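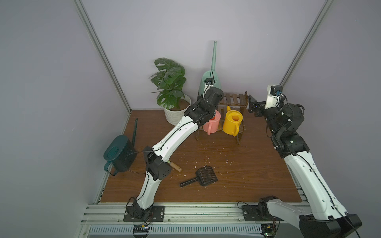
24 March 2021

Adhesive trials, Nusberg batch. Second round.

Chelsea Hebden wants a yes or no on switching from Skarier to the new Nusberg glue before the April order. I can't give her one yet and I don't much like being asked.

The supplier's sheet promises full strength after 8 hours at room temperature. I glued 80 lap joints in beech on Monday, half with each glue, same clamps, same pressure as far as I can set it by hand. Pulled the first lot this morning. The best Nusberg joint let go at 1,455 newtons, and that is the number everyone will repeat. It was one joint. The rest were all over the place, and two of them failed in the glue line with hardly any wood torn, a bad sign whatever the gauge says.

Skarier was duller. Lower top reading, much tighter spread, wood failure nearly every time. I know which of those I'd want holding a chair leg.

Possible faults on my side, before anyone at Nusberg points them out:
- the beech came from two boards and I did not keep track of which went where
- the tub may have been stirred badly, it was thick at the bottom
- the gauge hasn't been checked against a known weight since it came back from Ustico

The last one bothers me most. Ustico sent it back with a sticker and no figures. A sticker is not a calibration.

Eren say they have used the Nusberg glue for a year with no complaints. Fine, but they make picture frames. Nobody leans back in a picture frame.

Open time is also shorter than claimed. I had a skin forming after about 2 minutes, and the heater was off.

To do: hang the known weight off the gauge, cut new blanks from a single board and number them, repeat with a fresh tub. Leave a few joints in the damp cupboard over the weekend. Chelsea, please don't order anything until those are pulled.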